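Stotdale Guides & Scouts Leaders' Board
Thread: Badge swapping at winter camp – rules or no rules?

mcintyre_m
We have 85 kids coming to Zurnby and I'd like the badge swap kept to one evening. Last year it went on through breakfast, flag and most of a first aid session. Thoughts?

Lucie Simard
One evening is fine by me. Could we also have a one-for-one rule? My youngest Brownie traded four district badges for a neckerchief slide and a granola bar.

harasym_s
Depends on the granola bar.
I'd leave them to it. Learning you've been fleeced is practically a program area.

Lucie Simard
Easily said when your lot did the fleecing, Stefaniia.
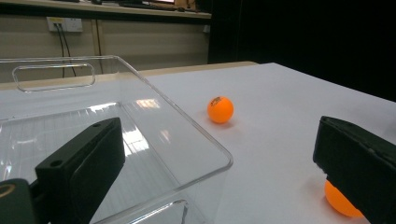
Re: Badge swapping at winter camp – leaders' badges

jgreenwood
Splitting this off. Do leaders get to swap? I have 17 spares from the November jamboree and no shame.

MacLeod Mélanie
Leaders with leaders only, please. A seven-year-old can't say no to the person who hands out the hot chocolate.

mcintyre_m
Agreed. Kids 7:00 to 8:30, leaders once the cabins are quiet.

harasym_s
So never, then.

jgreenwood
I'll bring them anyway – colour-sorted, in my good binder. Lucie, I may have one of those district badges your Brownie gave up.

Lucie Simard
What do you want for it?

jgreenwood
What kind of granola bar was it?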